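4.2 Veiling glare and the black level

The contrast figures in Section 4.1 assume that the black level of each camera is fixed. In practice it moves with the amount of light reaching the lens from outside the measured patch. A large white surface near the target raises the signal in the dark patches, and the measured dynamic range falls even though the sensor has not changed. We treated this as a separate error and measured it on its own.

Two camera modules were used, the Norkdale and the Lundell. Both were set to manual exposure, with sharpening and tone mapping switched off where the firmware allowed it. The Lundell applies a mild tone curve that cannot be disabled, so its raw output was used instead. Each module was mounted facing a light trap set into a white panel. The part of the panel left showing could be changed with black card masks, from a narrow ring next to the trap to the full field of view.

For each mask we recorded 62 images and averaged them before taking the mean of the trap area. Averaging was needed for the smallest masks, where the glare signal was close to the read noise. Glare is given as the trap signal divided by the panel signal, after subtracting a dark image taken with the lens cap on. We followed the order of masks suggested by Vũ, from smallest to largest, and then repeated the whole series in reverse to check for drift. None was found in the Norkdale. The Lundell drifted slightly during the first 12 minutes after power-up, and images from that period were left out.

With the full panel showing, glare was higher in the Lundell than in the Norkdale at every aperture tested. The difference was smallest with the lens wide open. Most of the rise came from the part of the panel closest to the trap, which points to scatter in the lens rather than reflections from the housing.
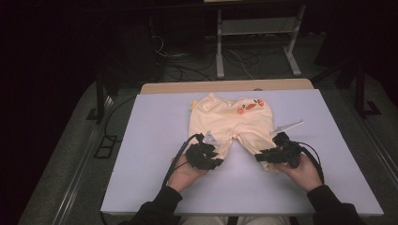
Figure 2. Pale yellow baby pants with an orange duck face, on a white board, held by two hand-held grippers.

Cleaning the front element made a clear difference. A single fingerprint near the centre of the Lundell lens was enough to double the reading, and we discarded one full series for this reason. All later series began with a check of the lens under a lamp — a step we would recommend to anyone repeating the work.

The correction described by Hiltov subtracts a constant share of the mean image level from every pixel. It worked well for the wide masks and poorly for the narrow ones, where the glare is local and a constant share removes too much from the far corners. We therefore report the dynamic range without correction and list the glare value beside it.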